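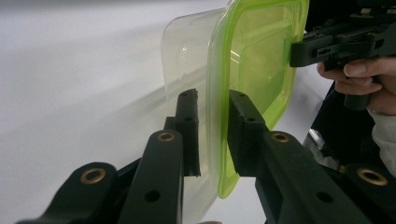 5 Zweihändige Probeaufnahme mit dem Handgreifer-Set Stivell

Dieses Kapitel führt durch die erste vollständige Probeaufnahme mit zwei Handgreifern. Voraussetzung ist, dass beide Greifer montiert, geladen und wie in Kapitel 4 beschrieben mit der Software Grunus gekoppelt sind. Als Übungsobjekt dient eine durchsichtige Kunststoffdose mit Deckel. Sie ist leicht, steht sicher auf dem Tisch und zeigt schnell, ob die Fingerkuppen sauber greifen.

Stand dieser Fassung: Juni 2022. Bearbeitung: Nadhirah Lumbantobing.

5.1 Arbeitsplatz vorbereiten

1. Verwenden Sie einen Tisch mit glatter, einfarbiger, möglichst heller Oberfläche. Der schwarze Greifer hebt sich davon deutlich ab, was die spätere Auswertung erleichtert.

2. Räumen Sie den Arbeitsbereich frei. Kabel, Werkzeug und Verpackungsreste gehören nicht ins Blickfeld der Kameras.

3. Richten Sie die Beleuchtung so aus, dass das Licht von einer Seite und weich auf den Tisch fällt. Direkte Strahler über der Arbeitsfläche sind ungeeignet.

4. Stellen Sie die Dose mit geschlossenem Deckel in die Mitte des Tisches.

Hinweis: Durchsichtige und glänzende Kunststoffe spiegeln stark. Einzelne Glanzstellen auf dem Deckel sind unkritisch, solange der Rand der Dose im Kamerabild durchgehend zu erkennen ist. Andernfalls versetzen Sie die Lampe, die Kameraeinstellungen bleiben unverändert.

5.2 Greifer prüfen

1. Legen Sie beide Greifer ausgeschaltet vor sich hin. Öffnen und schließen Sie die Finger mehrmals von Hand. Die Bewegung muss über den ganzen Weg gleichmäßig sein.

2. Kontrollieren Sie die Messingeinsätze in Fingern und Gelenkarmen. Sie müssen fest im Kunststoff sitzen und dürfen sich nicht mitdrehen.

3. Prüfen Sie die Schrauben der Fingerkuppen. Ziehen Sie lose Schrauben handfest nach – der Kunststoff reißt bei zu hohem Drehmoment aus.

4. Sehen Sie sich die Auflagen der Fingerkuppen an. Achten Sie auf Risse, ausgefranste Kanten und Stellen, an denen sich die Schicht vom Finger löst.

Vorsicht: Greifen Sie bei eingeschaltetem Gerät nicht zwischen die Finger. Zwischen den Gelenkarmen besteht Quetschgefahr. Weite Ärmel sind eng anzulegen oder hochzukrempeln.

5.3 Aufnahme starten

1. Schalten Sie zuerst den linken, dann den rechten Greifer ein. Warten Sie, bis die Anzeige in Grunus für beide Geräte auf »bereit« steht.

2. Legen Sie im Menü »Sitzung« eine neue Sitzung an. Die Nummer wird automatisch vergeben. Eigene Bezeichnungen tragen Sie im Feld »Notiz« ein.

3. Halten Sie beide Greifer 2 Sekunden lang ruhig über den Tisch. In dieser Zeit werden die Zeitstempel abgeglichen.

4. Drücken Sie »Aufnahme«. Ein kurzer Ton bestätigt den Beginn.

5.4 Dose greifen und mit dem zweiten Greifer anfahren

1. Führen Sie den ersten Greifer mit geöffneten Fingern an die Dose heran. Die Kuppen sollen Seitenwand und Deckelrand zwischen sich nehmen.

2. Schließen Sie die Finger langsam, bis die Dose sicher gehalten wird. Drücken Sie danach nicht weiter zu. Dünne Wände geben nach, und der Deckel kann aufspringen.

3. Heben Sie die Dose an oder kippen Sie sie auf der Tischplatte, bis der Deckel für den zweiten Greifer gut zugänglich ist.

4. Fahren Sie den zweiten Greifer von der gegenüberliegenden Seite an den Deckelrand. Halten Sie das Handgelenk gerade und führen Sie den Griff von unten.
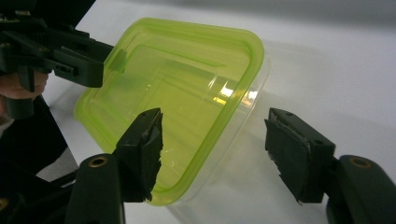
5. Lassen Sie die Greifkraft des ersten Greifers während dieser Bewegung unverändert. Rutscht die Dose, setzen Sie sie ab und beginnen Sie erneut bei Schritt 1. Die Aufnahme muss dafür nicht unterbrochen werden.

6. Fassen Sie den Deckelrand mit dem zweiten Greifer und halten Sie die Position kurz. Öffnen Sie anschließend zuerst den zweiten, dann den ersten Greifer.

7. Beenden Sie die Aufnahme mit »Stopp«. Schalten Sie die Greifer erst aus, wenn die Übertragung abgeschlossen ist.

5.5 Aufnahme kontrollieren

Öffnen Sie die Sitzung in der Übersicht. Zu jedem Greifer gehört eine eigene Bildspur. Eine Probeaufnahme mit 2.029 Bildern je Spur ist für die Prüfung ausreichend lang. Weichen die beiden Spuren um mehr als 13 Bilder voneinander ab, wiederholen Sie den Abgleich aus Abschnitt 5.3, Schritt 3.

Spielen Sie beide Spuren nebeneinander ab. Die Fingerkuppen des jeweiligen Greifers müssen beim Zugreifen im Bild bleiben. Dass die unteren Gelenkarme unscharf erscheinen, ist durch den geringen Abstand zur Kamera bedingt und kein Fehler.

5.6 Fingerkuppen wechseln

Die Auflagen sind Verschleißteile. Ersatz ist als Satz Tjoa erhältlich, Bestellnummer 473. Ein Satz reicht für beide Finger eines Greifers.

1. Schalten Sie den Greifer aus und nehmen Sie den Akku heraus.

2. Lösen Sie die Schrauben der Kuppe und ziehen Sie diese nach vorn ab.

3. Entfernen Sie Klebereste mit einem Kunststoffspatel. Lösungsmittel greifen das Gehäuse an.

4. Setzen Sie die neue Kuppe auf und ziehen Sie die Schrauben wechselweise an.

Hinweis: Wechseln Sie immer beide Kuppen eines Greifers. Unterschiedlich abgenutzte Auflagen führen dazu, dass sich Gegenstände beim Schließen verdrehen.

Für die Aufbewahrung im Koffer Jukness bleiben die Finger leicht geöffnet – so werden die Auflagen nicht dauerhaft zusammengedrückt. Das Laden der Akkus ist in Kapitel 6 beschrieben.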